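Client wants the whole portfolio page rebuilt after sign-off - is this a change request?

Posted in Freelance & Studio Life by pevwood_studio

Hi all! I run a two-person web shop and we're nearly done with a site for a company called Meler. I love this project, the people are great, and the design came out better than I hoped. They signed off on the wireframes in October. Now they want the portfolio page to be a filterable gallery with 12 categories, and their email calls it "a small tweak." Our quote covered one static grid. Do I just eat the hours to keep things friendly, or send a new estimate? And how do you word it without sounding grumpy?

3 replies

brallside

Oh, send the estimate! I was so scared of this the first time and it went fine. A filterable gallery means new templates, tagging, testing on phones, the works. What I do is reply the same day, say I love the idea (I usually do!), and give two prices: one for adding it now and one for a phase two after launch. My client picked phase two and we're still working together.

Ask for their real images before you price it, too. Gallery layouts live or die on what goes in them, and a mixed set will show you fast whether one crop can work for everything.

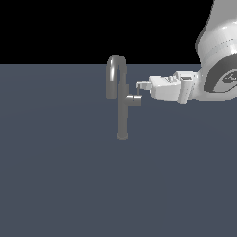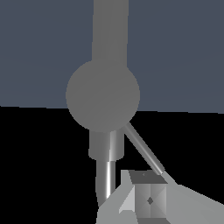
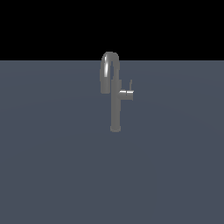
Check your contract for these before you write back:

- How many rounds of changes are included, and whether they end at sign-off
- Your hourly rate for extra work (if it isn't in there, put it in the next one)
- Who loads the content. Mine once sent 161 files and figured I'd name and tag them all

nazarenko_web

I'd charge. We have a flat 500 minimum for anything after sign-off and it filters out a lot of "small tweaks" all by itself. Clients are fine with it when they see it up front - ours is on page one of the proposal.

pixelpantry

just do it for free if they're nice, you'll get referrals

pevwood_studio

Thank you, this is so helpful! Going with the two prices. I've asked for the images and will write up the estimate tonight.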